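What an Open Day Should Show

Public demonstrations of robotics tend to be arranged around the finished machine. The visitor is led to a platform, the arm performs its routine, and a member of staff answers questions about price. The December open day at Grollov took a different course, and in the view of this publication it was the better for it. The most instructive hour of the program contained very little that a visitor would call a robot.

Grollov develops household manipulation systems with its partner Ninis, and its training hall in Gernow was opened to registered guests in 2 sessions. The morning session drew 311 visitors. Guests were admitted to the working floor in small groups and permitted to stand near the stations while operators went about ordinary domestic tasks with a gripper in each hand. The task assigned to the sink stations was the handling of bathroom articles: a toothbrush, a cup, a tube, a bar of soap.

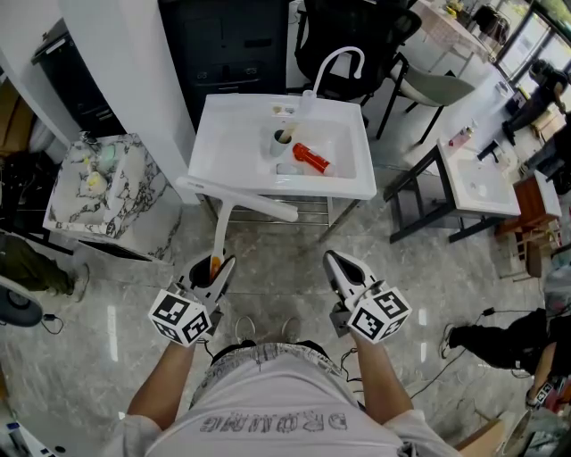

It is fair to ask whether the public gains anything from watching a person pick up a toothbrush. Several guests put that question to the staff in plainer terms, and some left for the refreshment room early. Their impatience is understandable. They had been invited to see automation, and what they were offered was patient manual work, repeated many times over with small changes.

Yet this is the part of the field that the public most needs to see. A household robot learns from examples, and the examples have to come from somewhere. At Grollov they come from people who spend their shifts moving common objects so that the movement of the grippers can be recorded. The company states that a single task may be repeated 402 times before the recordings are judged sufficient. A visitor who has watched even 8 of those repetitions will read the next announcement of a robot housekeeper with better judgment.

There is also the matter of the operators themselves. Discussions of automation and employment usually concern the jobs that may be lost. They seldom concern the jobs being created at the other end, which are physical and repetitive and, for the present, poorly described in public. What training do these workers receive? How long is a shift, and how often may they rest their wrists? The printed guide issued at the door gave a full page to the hardware and a single sentence to the people using it. That proportion should be corrected before the next open day.
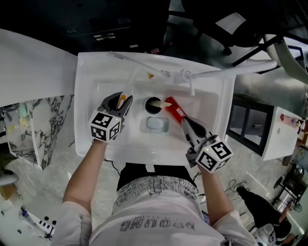 An operator at one of the sink stations, with a red tube held in the right gripper.

The Říha Foundation, which supports technical education in the region and helped fund the visit, has asked that future open days include a finished system beside the training floor. We support the request with one reservation. If the two are placed side by side, the finished system will attract the crowd, and the stations will become a corridor that guests pass through on their way to it. The order of the tour matters. Guests should see the training work first and should be given enough time to grow a little bored by it.

We would further ask Grollov to publish its failure rates. Staff were candid in conversation about dropped objects and discarded recordings, but no figures were displayed. Schools and local employers, who made up a large share of the afternoon session, would be well served by them.

Registration for the spring open day will be handled through the Gernow office. Groups that wish to attend the working floor should say so when they apply, as places there are limited.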